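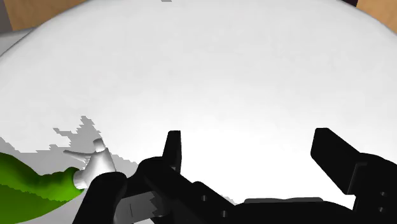

Sealing pipe and cable penetrations in a plasterboard fire partition

Applies to: Skarneck acrylic fire sealant and Skarneck pipe collars in stud partitions lined both sides.
Last revised 1/16/25

Before you start

Read the partition drawings and find the fire resistance period the wall has to meet. The sealing detail must match that period, the wall type and the service passing through. A detail tested in a masonry wall can't be carried over to a stud partition unless the data sheet lists both.

Check what each pipe is made of. Copper and steel stay in place during a fire and can normally be sealed with mastic over mineral wool backing. Plastic waste pipes soften and leave a hole, so they need a collar or wrap that swells and closes the opening. If a pipe changes from plastic to metal within the wall, treat it as plastic.

You will need:

Skarneck acrylic sealant and applicator gun
Pipe collars in the correct diameter, with the steel fixings supplied
Mineral wool backing of the density given on the data sheet
Padsaw, filling knife, stiff brush, damp cloth
Tape measure and permanent marker
Penetration labels and a copy of the seal register

Step 1. Check the opening

Measure the gap between the service and the edge of the board at its narrowest and widest points. Compare both with the limits on the data sheet. Where the gap is too wide, frame the opening with stud and patch it with board of the same type and thickness as the lining. Do not fill an oversized hole with sealant, and do not use general purpose expanding foam as a backing.

Where several services share one opening, the spacing between them matters as much as the gap at the edge. If the spacing falls below the tested minimum, use a coated batt system. That is outside the scope of this page.

Step 2. Prepare the surfaces

Brush out dust and loose gypsum. Cut back torn paper facing to a firm edge. Wipe grease off metal pipes. Cut edges that are very dry can be misted lightly with water. Paint and old sealant must be removed from the bonding area.

Confirm that the service is supported on both sides of the wall at the distances shown on the tested detail. The seal is not a pipe bracket and will crack if it is used as one.

Step 3. Fit the backing

Cut the mineral wool slightly oversize and push it into the gap so that it is held by compression. Set it back from the face of the board to leave the full sealant depth. Mark the depth on the filling knife and use it as a gauge around the opening. Work from both sides of the partition.

Step 4. Apply the sealant

Cut the nozzle at an angle to suit the gap. Push the bead into the joint, keeping the tip in contact with the backing so that no air is trapped. Tool the surface flush within the working time on the cartridge. Repeat on the other face.

Keep the area above the minimum application temperature until the sealant has skinned. In February, in an unheated building, this usually means waiting for temporary heating. Acrylic sealant that freezes before it cures must be raked out and replaced.

Step 5. Fit collars to plastic pipes

Seal the annular gap first as in steps 3 and 4. Close the collar around the pipe, engage the tab and press it flat to the wall. Fix through every lug. In a stud partition a collar is required on each face. Use the steel fixings supplied; plastic plugs will release the collar when heated.

Do not fit a collar over a pipe coupling unless the data sheet covers it. Move the coupling clear of the wall if there is room.

Step 6. Label and record

Fix a label beside each seal where it can be read without moving the services. Enter the following in the register:

Seal number, in the form used on the drawings (for example 891/2)
Wall reference and floor level
Service type, material and diameter
Product and batch number
Installer and date
Photographs of both faces

Common faults

Sealant cracked at the edge of the board: dust left on the surface, or the pipe moving. Rake out, check the brackets, reseal.

Sealant slumped: joint overfilled or backing too loose. Remove and refit the backing.

Collar standing off the wall: board surface uneven, or sealant left proud behind it. Take the collar off, trim the sealant flush and refix.

Technical queries on wall details should be sent to Belmiro Fonseca at the Clundville office with a drawing and the register entry.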